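Brilport Makers and Robotics Board
Forum index > Learning from demonstration > Methods and results

Thread: Does the home data really beat the bench data? Our trash bin results

gripsandgrumbles
Original poster
Posted 7:40 pm

Hello everyone, and sorry in advance for the length, I always promise myself I'll write a short one and then I don't!

Some of you will remember me going on back in January about collecting demonstrations with hand-held grippers in people's living rooms instead of on our nice clean bench. The project is called Flamton and the policy we train is Gero (there was a Gero before this one, it was terrible, we don't talk about it). The task is putting trash in a bin. Pick up a cup or a wrapper, carry it over the bin, let go. I know it sounds dull next to folding shirts, but I've grown very fond of it, because a bin that is already full behaves quite differently from an empty one, and most of the bench sets I've trained on only ever use an empty one.

We now have 1,301 demonstrations that passed our checks. Two grippers, one in each hand, each recording its own view. The home set has sofas, plush toys, blankets with loud patterns, all of it left exactly where people live with it.

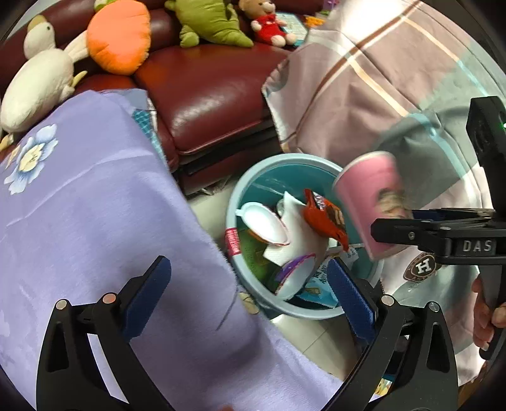
The comparison I wanted to make was a simple one. Same network, same number of training steps, same number of demonstrations in each pile, one pile from homes and one from the bench. Then we ran both on the arm in a room neither had been trained on, 54 tries each. The home-trained policy got the item into the bin and left it there 10 more times than the bench-trained one. I was so pleased I made a second pot of coffee at an hour when I really shouldn't have.

What surprised me most was where the bench policy went wrong. It found the bin perfectly well. It came down too low, pushed into the pile that was already there, and sometimes dragged something out again on the way up. The home one tends to stop higher and tip the item in.

Happy to answer anything, and happy to be told I've missed something.

tinwhistle_lab
Posted 8:15 pm

Lovely write-up, and congratulations, I know how long you've been at this. I'm going to be the grump though. You've changed two things at once. The home pile has cluttered rooms AND full bins. The bench pile has a plain background AND empty bins. From what you say about the failures, it sounds to me like the full bins did all the work and the sofas did nothing.

Did you ever fill the bench bin?

gripsandgrumbles
Original poster
Posted 8:32 pm

No, and I've been sitting here looking at your message with my chin in my hands. You're right that I can't separate them from what I have. My gut says the rooms matter too, as the bench policy also wandered off toward patterned cloth a few times, but a gut is a poor instrument and I didn't log those separately.

moth_and_servo
Posted 9:04 pm

I'll stick up for the sofas a little bit! We did something close to this at Sriwong with laundry, and the busy fabrics were what broke us. Anything with big flat printed shapes on it near the target, and our policy would drift over as if it wanted to pick up the pattern. Once we had a good spread of blankets in training it calmed right down. So I'd expect a real effect from the rooms, maybe smaller than the bin effect.

One question about the two-gripper setup. When one hand does the dropping and the other is just hovering there with its fingers open, do you keep both views in training, or only the one from the hand doing the work?

gripsandgrumbles
Original poster
Posted 9:21 pm

Both! The idle hand turns out to give a rather nice look at the other gripper from the side, so you can see the item and the bin together, which the working hand often can't manage once the item is between its own fingers. I tried dropping the idle view early on and the release timing got worse. That was an early run on a smaller pile, so please don't quote me on it.

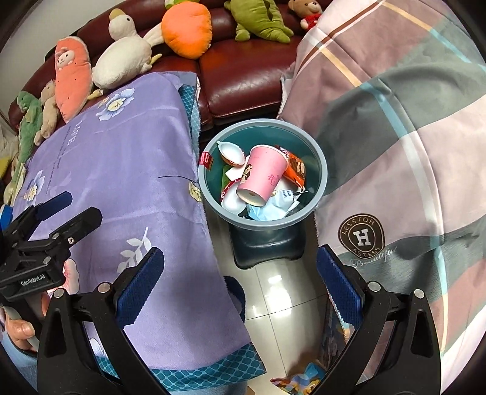

What I'd do differently (long list, bear with me)

1. Fill the bench bin. Obviously. Tinwhistle gets the credit, and a biscuit if we're ever in the same room.

2. Empty the home bins too, at least for part of the set, so there are four piles to compare and each one differs from its neighbor by a single thing.

3. Write down the failures in more detail while they're happening. I had one column marked "missed" and it covered far too much ground — going too low, letting go too early, drifting toward a blanket, all in together.

4. Vary the cups. Paper cups are light and they squash, and I suspect Gero has learned a grip that suits them and very little else.

tinwhistle_lab
Posted 9:48 pm

That's a good list and I feel a bit less grumpy. If you only have time for one, do the first. It needs no new homes and you could have 20 tries done in an evening to see which way it's leaning before committing to the full run.

I still wouldn't call it a result about homes until then. I'd call it a result about full bins.

moth_and_servo
Posted 9:55 pm

And I'd call it a result about both until somebody shows me otherwise :) but yes, do the bench bin first.

gripsandgrumbles
Original poster
Posted 10:12 pm

All right, you've talked me into it, and I've changed the wording in the write-up to "home collection with full bins" so that it says what we tested. I've got a bag of wrappers saved up under the bench already (my family thinks I've lost it). I'll post the numbers in this thread when the runs are finished, whichever way they go.

pebblecrank
Posted 10:40 pm

Been reading along and enjoying this very much. Could you also put up the grip force settings when you post the new runs? We keep crushing our cups.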